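Print this thread | E-mail this thread

Thread on packing up cables, for anyone else whose workplace ended up with more cords than outlets. I've been doing this at Brerow on and off since July and I have a system now. It's not a fancy one.

First thing: stop using plastic bags. We used zip bags for years and every one of them split at the corner. Small cardboard boxes with an attached lid are better. We get ours from Collura in packs of 12.

Second: clear a table before you start. The big white ones with rounded corners are good for this. Black cords show up well on white and nothing snags on the corners.
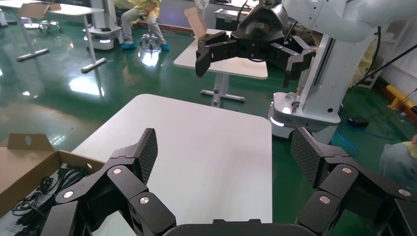 I dump the whole tangle into one box and work out of that. Pull one cord at a time. If it won't come free, put it down and pull a different one. Yanking makes the knot smaller and harder.

Coil each one loosely, about as wide as your hand. Don't wrap it around your elbow. That puts a twist in it, and the thin ones never lie flat again.

Power cords get folded back and forth into a bundle and tied in the middle. Thin cables get coiled. I keep the two kinds in different boxes because the heavy ones crush the light ones.

Ties: I use the hook and loop kind from Kakuteo. One roll did nearly 110 cords. Twist ties are fine too if you already have a drawer full of them. No rubber bands, they go sticky.

Keep the instruction sheet. I used to throw them out. Then we needed the voltage for one supply and it took most of a morning to find it. Now the sheet goes flat in the bottom of the box and the cord goes on top of it. 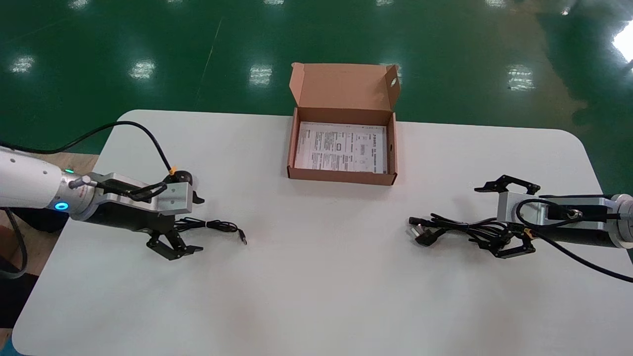
Box open with the sheet inside, cords still on the table.

Labels go on the short end of the box, so you can read them on a shelf. I write the plug type, the length and what it belongs to. Pencil is OK on plain cardboard.

Do 10 cords, then take a break. I've tried doing the lot in one go and the last few always come out sloppy.

I'm on box 4 of the current batch. The long extension leads are going to Govindasamy on a separate shelf, so I'm leaving those for the afternoon.

Print this thread | E-mail this thread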